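Cullinane Bimanual Workcell Recordings: Data Card and Equipment Planning Notes

Maintained by: Equipment Planning Office, Prumby
Contact: Binta Olaniyan (planning), Jannik Weidemann (workcell engineering)
Last revised: Jan 27, 2019

1. Purpose of this document

The Cullinane recordings were commissioned to support a purchasing decision. Prumby operates one two-arm workcell and intends to buy more. Before funds are released, the Equipment Planning Office requires evidence of what a cell of this type is used for, which parts of it wear, and which parts may be left out of the next order without loss. The recordings, the maintenance log and the price sheets are kept together in this repository so that each budget line can be checked against the work it pays for.

Readers interested only in the recordings may go directly to sections 2 and 3. Budget holders should read sections 4 through 6.

2. Contents

The release holds 416 episodes. Each episode is one attempt at one household handling task, performed by an operator. The folders are as follows.

episodes/ - synchronized video and joint positions, one folder per episode
tasks.csv - task name, objects used, operator code, outcome
maintenance.csv - every part replaced or adjusted, with hours of downtime
quotes/ - supplier price sheets as received
budget/ - the working spreadsheet and its change log

Outcomes in tasks.csv are recorded as complete, partial or abandoned. They were entered by the operator at the end of the episode and reviewed by a second person. Episodes marked abandoned have been kept, as they account for a large share of the wear on the gripper fingers.

3. Views provided

Episodes include video from a fixed camera and from cameras carried at the grippers. The two views are priced separately in section 4, and planners are asked to look at both before proposing that either be dropped. 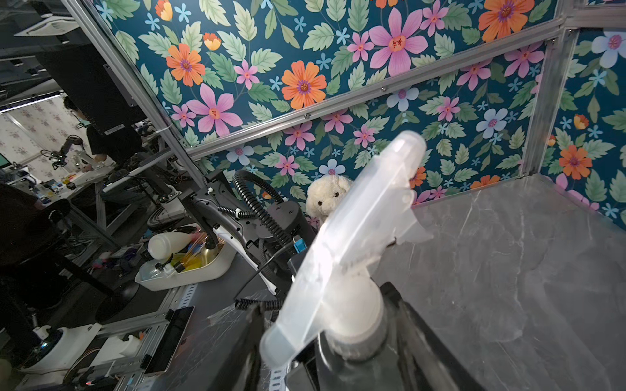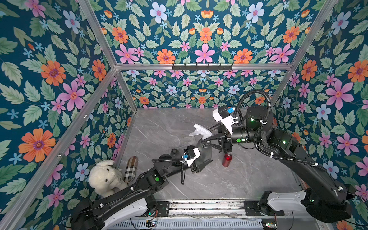

Spray bottle handling in the two-arm cell: gripper view first, fixed view second.

The gripper view gives close detail of the object being held, though a part very near the lens may be out of focus. The fixed view places both arms and the work surface in relation to each other. Reviewers who scored outcomes relied mainly on the fixed view and used the gripper views to settle disagreements over contact.

4. Items to be budgeted

The following items make up one complete cell. Quantities are per cell.

Arms: two, with grippers. Clotlow and Brirkum have both submitted prices. The Clotlow price includes cable conduit and ties; the Brirkum price does not.

Gripper cameras: two. These are to be ordered with mounts and connectors as a single line. Separate orders for the mounts delayed the first cell.

Fixed camera: one, with bracket.

Frame: aluminum, supplied cut to length. Fasteners are to be listed as their own line and not absorbed into the frame price.

Rail: one track, carrying both arm bases.

Wall panels and work surface: patterned wall covering and a marble-pattern surface are used at present. Panels are treated as consumable and should be funded from the operating budget.

Objects: bottles, soft toys and other household articles. The cost is small, but purchases must be recorded in tasks.csv so that a later cell can be supplied with the same set.

Spares: 8 sets of gripper fingers and 17 replacement cables. These quantities follow from the maintenance log and should not be reduced without the agreement of the workcell engineer.

5. Planning assumptions

Delivery is assumed to take seven weeks from the date of order. Orders for the next cell are to be placed in March, once the quotes have been compared on equal terms. Any quote that leaves out conduit, mounts or fasteners must be adjusted before comparison - the adjustment is shown in a separate column of the spreadsheet and the supplier's own figure is left unchanged.

Floor space is to be requested at the same time as the equipment. The request must allow for the reach of both arms, access to the bases and a bench nearby for repairs. Power and network outlets are charged to the building budget and do not appear in these files.

Operator time is the largest recurring cost. It includes setup, recording, review and the resetting of objects between episodes. A cell purchased without funded operator hours will not be approved.

6. Known limits

The recordings come from a single cell and do not show how two cells would share operators or spares. The maintenance log begins after installation, so early adjustments to the frame and rail are missing. Prices in quotes/ are valid only for the period stated on each sheet. Wear figures for the rail are not yet sufficient to support a replacement schedule, and the corresponding budget line is marked provisional.

7. Use and changes

The recordings may be used inside Prumby for planning, training and evaluation. Video in which staff can be seen may not be passed outside the organization without their written consent. Price sheets are confidential to the Equipment Planning Office and the budget holders named in the change log.

Corrections to the recordings or the maintenance log should be sent to Jannik Weidemann. Changes to quantities, prices or delivery assumptions should be sent to Binta Olaniyan, with the affected spreadsheet row and the supporting document attached.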